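蜜蜡脱毛

蜜蜡脱毛是一种把温热或常温的蜡敷在皮肤上，待蜡裹住毛发之后再连根拔除的美容方法。它和剃毛最大的分别，在于剃刀只切断露出皮肤的那一截，蜜蜡则把毛干连同毛根一并带出，所以新毛长出来要慢得多，通常能维持三到六个星期，摸上去也比较细软。当然，每个人的毛发生长周期不同，有人两个星期就冒出小茬，也有人一个多月还清清爽爽，这都很平常，不必着急。

种类

常见的蜡大致分软蜡和硬蜡两类。软蜡质地像稠蜂蜜，薄薄抹开，上面压一条无纺布，再逆着毛发生长的方向快速撕下，适合小腿、手臂、后背这类面积大的部位。硬蜡不用布条，涂得厚一些，冷却后自己凝成一片，可以直接揭起来；它对皮肤的拉扯较轻，所以腋下、唇上和比基尼线多半用它。另有一种糖膏，用糖、柠檬汁和水熬成，在中东和北非流传已久，残留物用清水就能洗掉，许多人至今还爱在自家厨房里熬上一小锅。

操作前的准备

毛发长度以5毫米左右为宜，太短蜡抓不住，太长则撕的时候格外疼，可以先用小剪刀修一修。前一天轻轻去一次角质，当天不要涂油腻的身体乳。Haltberg美容学校的教材里还提到，初次尝试的人最好先在手臂内侧试一小块，等上一天，看看有没有红肿发痒，再决定要不要继续。 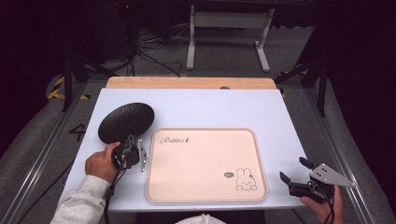 撰文：Zyanya Chávez

过程与感受

疼是会疼的，这一点老顾客和新顾客说法都差不多，只是第二次、第三次往往比头一回轻松许多。撕的时候另一只手要把皮肤绷紧，动作贴着皮肤走，不要往上提，否则毛发容易断在里面。在Jerkell开店多年的美容师Baltazar Ponce习惯让客人在撕下的一瞬间慢慢呼气，他觉得这比什么麻药膏都管用。

护理

做完之后毛孔还敞着，24小时内宜穿宽松的棉质衣服，避开热水澡、桑拿、游泳池和剧烈运动，也暂时别用含香精或酒精的产品。芦荟胶或者冷毛巾都能让皮肤舒服些。过两三天再恢复轻柔的去角质，每周一两次，可以减少毛发倒生。

不宜人群

正在口服或外用维甲酸类药物的人，皮肤较脆弱，容易连表皮一起撕伤，应当先问过医生。有晒伤、湿疹、破损、静脉曲张的部位不要上蜡，糖尿病患者和服用抗凝药的人也要格外小心。

另见：糖膏脱毛、线面、电解脱毛、剃毛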